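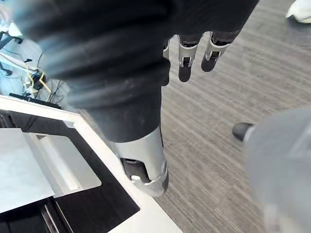

Fig. 1. Wrist view: covered arm, three fingers, counter at left, carpet at right.

Unit 8: Teaching by demonstration, and what it does not teach

Handout to go with the lecture. Read Unit 7 first if you missed it, mainly the part on joint limits.

1. The claim

You will hear that showing a robot a task is easier than programming it. A person takes hold of the arm, or drives it from a controller, does the job a number of times, and the robot picks it up. Sales people at Korkholm used to put it as "if you can do it, it can do it." I would like you to leave this unit less sure of that sentence than when you came in.

2. Two ways of showing

By hand (kinesthetic teaching). The arm is made compliant and you push it through the motion. You feel the weight and the contact through the arm itself, which is good. Your own hands and sleeves are in the camera views, which is bad, and most people can guide a wrist or a set of fingers but have trouble with both at once.

By remote control (teleoperation). You stand back and drive the arm with a leader arm, a glove or a handheld controller. Your body stays out of the way. You also lose most of your sense of touch, and you tend to look at the table with your own eyes. The robot does not have your eyes. If you solved the task using something only you could see, the recording contains the answer but not the reason for it.

That last point is the one students skip. Look at Fig. 1 again and ask what a policy would have to work with. The arm cover takes up a great deal of the view. Part of it is smeared by motion. The leftmost finger is mostly hidden behind it. There is a tray on the left, but the fingers are over the carpet, and a single still tells you nothing about where they are headed next. A person standing in the room has no such trouble.

3. How many demonstrations?

Papers like a round number. The Bagheri exercise, which we go through in lab, used 268 demonstrations of one pick-and-place task, recorded by 9 operators. Before you are impressed, sort them by operator. One person had recorded nearly half. Whatever was learned, a lot of it was that person's habits: a pause before closing the fingers, a wide swing on the way back.

The same exercise was then rerun with 15 demonstrations taken out, all of them cases where the operator missed and tried again. The cleaned set looked better on paper. On the arm it did worse, for once the gripper missed, nothing in the data said what to do about it. I think this is a real effect. I would not bet much on it from one rerun, and neither should you.

4. Things to be suspicious of

Success rates with no description of the starting positions. "Randomized" can mean the object moved two inches.

Videos with cuts in them. Also videos without cuts, if you are not told how many takes there were.

"The robot learned to..." Ask what else would produce the same motion. A replayed recording looks very clever as long as the object is where it was.

Operator training left out of the cost. Golshifteh Rashti's notes from the Clendham trials (on the course page) are unusually plain about this. Her new operators threw away most of their first afternoon. Drandosov's write-up of similar work gives no hours at all – you may draw your own conclusions.

5. For lab

Record in pairs, one driving and one watching only the wrist camera. The watcher says "lost it" out loud whenever the task can't be followed from that view. Write down the time of each call. Swap and repeat.

Keep your failed attempts and label them as failed. Don't rerecord over them.

Before the next unit, write one page on this: which of your own demonstrations would you refuse to train on, and how did you decide? "It looked messy" will not get credit. Bring the call times with you, on paper, as the lab machines will be in use by the other section.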